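Sisex Hendier 2 Vertical Mouse
User guide – Section 4: First set-up and adjusting to your hand

Before you start, put the mouse on a flat surface and charge it until the light on the front stays green. If you use the Solberg wrist rest, keep it in its bag for now. You will add it in step 7.

1. Slide the switch under the mouse to ON. The light blinks blue.
2. Open the wireless settings of your computer and choose "Hendier 2" from the list.
3. If the computer asks for a code, type 1085 and press Enter.
4. Loosen the angle screw on the back with the small key. Do not remove it.
5. Tilt the body to the angle you want. The scale goes up to 58 degrees. New users should begin with a low angle and raise it after a week.
6. Tighten the screw until you feel resistance, then stop.

CAUTION: Do not force the screw. The thread is made of soft metal and the warranty does not cover a damaged thread. 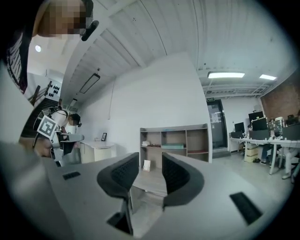
Hand position is the most common reason for pain in the first days. Your palm should rest on the side of the body and your thumb should lie in the groove, without squeezing. The two curved fingers of the gripper face each other and have mesh-textured pads on the inner side, and many people hold a mouse as if their thumb and ring finger had the same job. With the Hendier 2 this is not necessary – the shape supports the hand by itself.

7. Place the wrist rest in front of the mouse, with the logo toward you. Your wrist should stay straight when you look at it from the side.
8. Move the pointer to all four corners of the screen. If you must lift your elbow, increase the pointer speed in the Skundar software.

Note: The Skundar software is optional. Without it, the two side buttons work as Back and Forward.

Note for left-handed users: This model is for the right hand only. Please order the left-hand version.

If the light blinks red and the software shows error 101, the battery is too low for pairing. Charge the mouse for one hour and repeat from step 1. Cleaning is explained in Section 5.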